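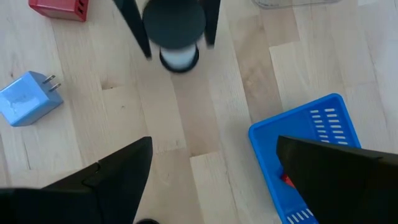
Mohandas thinks we should drop the chargers from the task altogether. He said so on the club list last night: the plugs have prongs that point a different way every time, and a beginner team will spend the whole term on them and never get to the rest of the tidy-up. Ivan Symonenko wrote back that the chargers are the only interesting part. I've been going back and forth on it all day.

The tidy-up is our entry for the Wastport student round. Small things are spread over the floor, there is a blue basket, and the arm has to put the things into the basket without a person touching anything. You get points per object and lose points if the basket gets shoved out of its place. The rules came out in May and I don't think any of us read them properly until the start of term.

We are working straight on the floorboards for now. Kylie wanted a mat, but the rules say "an ordinary indoor floor" and I would sooner find out early what pale wood does to the vision code. So far the knots have been less trouble than I expected. Clear plastic is worse.

We record everything through the wrist camera. The fingers are always in view and they hide a good part of whatever is underneath, so the model has to manage with half an object when it's over the basket. Antonina has been labelling the clips and has got through 574. The plan was 900 by half term, which won't happen unless a few more of us sit down and do it.

Things still to sort out before the next meeting:

Finger pads. The current ones slip on rounded corners. Ostap has two sorts to try.

Release height. We have been letting go too high and things bounce.

Where the basket starts. The rules allow it to be turned up to 200 mm from the mark in any direction, and we have only practised with it on one side.

My own vote is to keep one charger and swap the other for something dull. If you have a view, put it on the list before 9/29/23, as that's when I have to send in the object sheet.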